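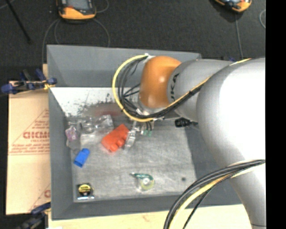 I have now spent most of March teaching a robot arm to take things out of a bin, which my nephew can do and charges less for. The product under review is the Rerari remote teaching kit: a handheld controller, a foot pedal, a recording program, and a 326-page manual that gets to the pedal on the second-to-last page.

The idea is simple enough. You hold the controller, the arm copies your hand, and you press the pedal to start and stop recording. Do that enough times and the arm is supposed to pick up the habit. We run it on a mostly gray KUKA arm at the Brodport workshop.

**Setup.** The quick start card promises an hour. Davina Haldane and I took an afternoon, and a good part of it went on calibration, where you trace a square in the air while the software tells you it wasn't a square. Clamp your bin to the bench before you begin. The manual doesn't mention this, and the first thing I taught the arm was how to push a bin.

**Feel.** Better than I expected. Big sideways moves are smooth, and the delay is short enough that you stop noticing it after a morning. Going down is another matter. The controller gives you no sense of touch at all, so you lower the gripper by eye and by nerve. Blocks are forgiving. A tape measure is fine if you come at it squarely. Crumpled clear plastic is where I learned what the "discard last take" button was for, and I'd like to thank whoever made it large.

Fine wrist turns are the weak spot. There's a slow mode, but you hold it with your little finger, and by the third hour mine had resigned. Thirumalai Joseph has bigger hands than I do and says it's perfectly comfortable. I've stopped asking him things.

Cables deserve a word too. If your arm wears its wiring on the outside like ours, leave generous loops at the wrist and try the full range of motion slowly before you record anything. The kit will happily let you ask for a turn that your cables would rather not make.

**Recording.** This is the part worth paying for. Each take is saved the moment you lift your foot, and you can trim the dithering off the start without opening another program. We made 2,707 takes and kept 2,554. Most of what we threw out was me. The takes can be tagged by operator, a feature I'd have left out, and Jayanthi Arumugam can now tell my work from across the room by how long the gripper hovers before it commits.

It crashed 7 times. We lost one take in total, so I can't be too sour about it.

**Compared with the McKinnon.** We had the older McKinnon setup before this, where you grab the arm and push it through the job yourself. You do feel contact that way, and for anything fiddly I still miss it. You also end up leaning over a bin all day with your elbow in the way of whatever you're reaching for. For long sessions I'd take the Rerari, sitting down, with coffee.

**Support.** Odair Quintana on their help line answered two emails the same day and admitted the slow mode button was in the wrong place. A fix is "being looked at."

Four stars out of five. I'd buy it again for bin work, and I'd borrow somebody else's little finger for the wrist turns. If you only have a few dozen takes to record, stick with pushing the arm around by hand and spend the difference on a decent chair.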